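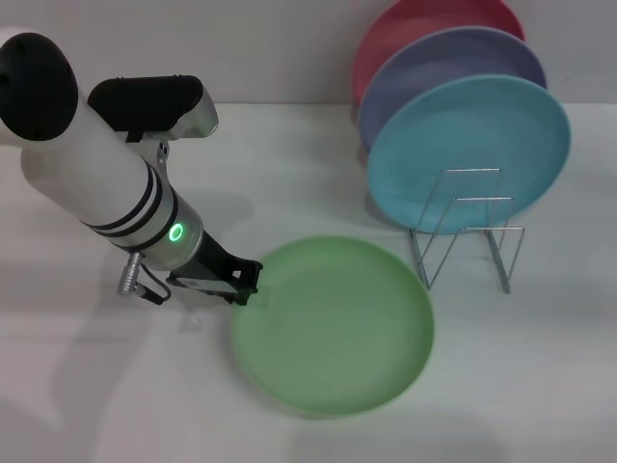
Workshop course > Handouts > Session 3

Plates into a rack, and why the rim is the hard bit

Right, session three. Last time we got as far as the arm waving about and stopping where we told it to, and a few of you asked when it would do something useful. Tonight it's washing-up! Well, the bit after the washing-up.

I picked plates for my own build because I thought they'd be easy. They're round, so it doesn't matter which way they're turned, and they don't squash. What I'd forgotten is that a shallow plate lying flat gives you almost nothing to get hold of. You've got the raised rim and that's your lot. Come in too high and the fingers close on air, come in too low and you're shoving the table (my old bench at home has a lovely groove from that, I'll bring it in if I ever get it through the door).

So the pick goes in at an angle. I bring the gripper down towards the rim, stop just short, and only then creep in for the last bit at slow speed. Please do keep those as two separate moves in your script. Walter Bedoya had his as one long swoop last February and the plate went off the far side like a frisbee. He's fine about me telling you this.

The cable. Leave a loop of slack where it comes off the wrist, enough that the joint can turn all the way both ways without tugging. Turn it by hand first with the power off and watch the loop the whole time. If it catches on anything, fix that before you write a single line of code.

Now the rack. I use an ordinary wire one and I like it because it's a bit rubbish: the wires bend, the gaps aren't quite even, and each plate you put in hides part of the one behind. Fill from the back. I know the front slot is closer and it's tempting, but then you're reaching over a plate with a great big wrist and you will clip it. Different coloured plates help no end too, both for the camera and for you when you're trying to work out which one it went for.

White table, plain wall behind, if you can manage it. Do watch out for the arm's own shadow though. My first go at finding the plate edge was really finding the shadow edge, and I lost a whole evening to that.

Hala Karaki has put her version of the pick script in the Findex folder, with 213 lines and far better comments than mine. Start from hers. The slow-speed setting is near the top.

For next week:
- get one plate from flat on the table to upright in the rack, 13 tries, and write down what happened each time, including the silly ones
- change the approach angle a little and do it again
- bring your notes on paper, the projector is still playing up

Plastic plates only till I say so.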